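From: Kaja Avotiņš
To: masex-dev
Subject: Re: [masex-dev] Cloth segmenter drops the near item when the jaws are close

Samuele Grasso wrote:
> With the September build the segmenter loses whichever cloth is
> nearest the grippers. The mask is fine at 100 mm jaw clearance and
> gone at 26 mm. I have tried both thresholds in the config and
> neither helps. Is this the self-filter or the network? Rodrigo
> thinks it is the network.
>
> Also, the planner then reports "no graspable region" and retries
> forever. Should it?

It is the self-filter. I replayed your log with the network output dumped before and after filtering. The raw mask is good in all 78 frames I looked at. The filter then removes it.

The cause is the padding. In the old build we grew the projected gripper model by a fixed number of pixels. Paraschiva changed this to a distance in metres, which is right in principle, but the conversion uses the depth at the wrist and not at the jaw tip. With the wrist close to the head camera the padded area comes out much too large, and once the two areas touch they are merged and the gap between them is filled. Anything lying in that gap is thrown away as "self".

You can check this without rebuilding:

masex_replay --dump-masks pre,post --selffilter.fill_gaps=false

With fill_gaps off I get most of the cloth back. What remains missing is a strip along each jaw, and that is the padding proper.

Dark items suffer more than light ones. The black fingers against navy cloth give poor depth edges, so the edge refinement step has nothing to pull the padded outline back in. On the pale check shirt it mostly recovers by itself. I would not tune for this until the conversion is fixed.

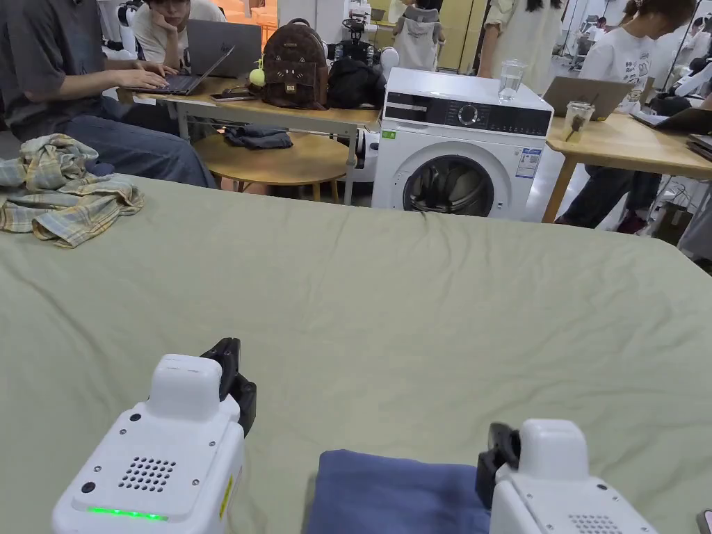

On the planner: no, it should not retry forever. The retry counter is reset on every new mask, including an empty one. I suggest we count empty masks separately and, after 2 of them, open the arms to the wide pose and look again. Idalina has something similar in the Antunes branch – it could be lifted over more or less as it stands.

Patch for the depth conversion is on selffilter-tip-depth. It does not touch fill_gaps. I would like that to default to false, but the Usby people may depend on it, so please shout before I change it.

Samuele, could you rerun the 26 mm case with the branch and post the pre and post masks?

Kaja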